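Hurketti Hand Grippers – Set-up Guide
Section 3: Before you record a chore

3.1 What to expect
The Hurketti set lets a person carry out a task with two hand-held grippers so that a machine can learn from the movements. At present, machines trained this way can pick up, carry and put down simple items. Folding, untangling and anything soft or slippery still go wrong often. Do not plan on leaving a machine alone with a household or shop-floor job.

3.2 Preparing the grippers
1. Charge both grippers fully. A full charge lasts about 3 hours.
2. Fix a marker cube to the top of each gripper. Press until it clicks.
3. Wipe the printed faces with a dry cloth. Do not use spirit or polish.
4. Switch on and wait for the green light on each gripper.
5. Open and close the fingers 11 times to set the range.

Note: if the light goes out during step 5, switch off, wait and start again from step 4.

3.3 Recording
1. Hold one gripper in each hand, cubes uppermost. Keep sleeves and hair clear of the printed faces.
2. Touch the two sets of finger tips together to mark the start.
3. Carry out the chore at half your normal speed.
4. If you drop something, pick it up with the gripper and carry on. Dropped items are useful to the training.
5. Touch the finger tips together again to mark the end.

Caution: look for cables on the floor before you walk with the grippers. Your view of your feet may be blocked.

Caution: do not lift glass, blades or hot pans.

3.4 How many recordings
Tidying one workbench took 2,520 recordings in our own trials, run by Oluwatosin Effiong in April. The machine then managed hard parts well and plastic bags badly. For a single pick-and-place job, start with far fewer and test early – see Section 4.

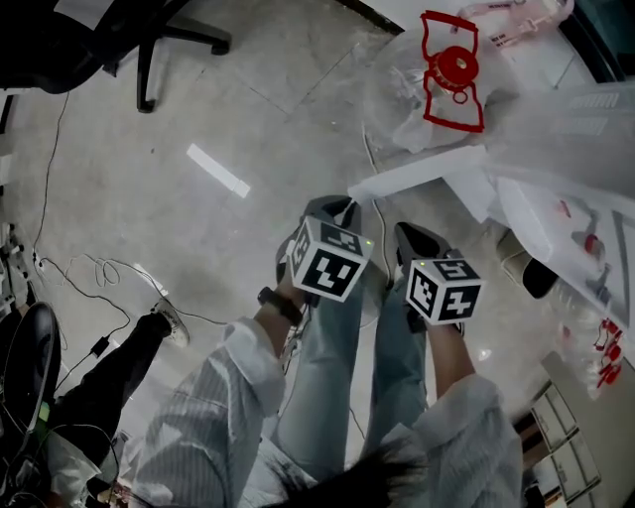 Fig. 2. Grippers held ready, one in each hand, with marker cubes fitted and green lights on.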